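July, posted by Hiwot Demissie
Filed under: Phones & Voicemail – Resolved

Ticket 476. Hello again, and thank you all for being so patient with me. Voicemail at the Altthorpe office is still cutting callers off after 60 seconds, even though I saved the longer limit twice before lunch and had a nice green tick both times. Restarting the handset made no difference, I'm afraid.

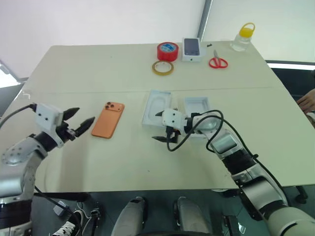 Kedir Tamiru rang me back just after three, bless him, and we went through the settings together. The limit had only been changed on the main line – extension 253 was still following an old Pornance profile from before the move. He took it off, I left a long rambling message about my tomatoes, and every word of it came through. Please do close this one, Kedir, and I'll open another for the hold music.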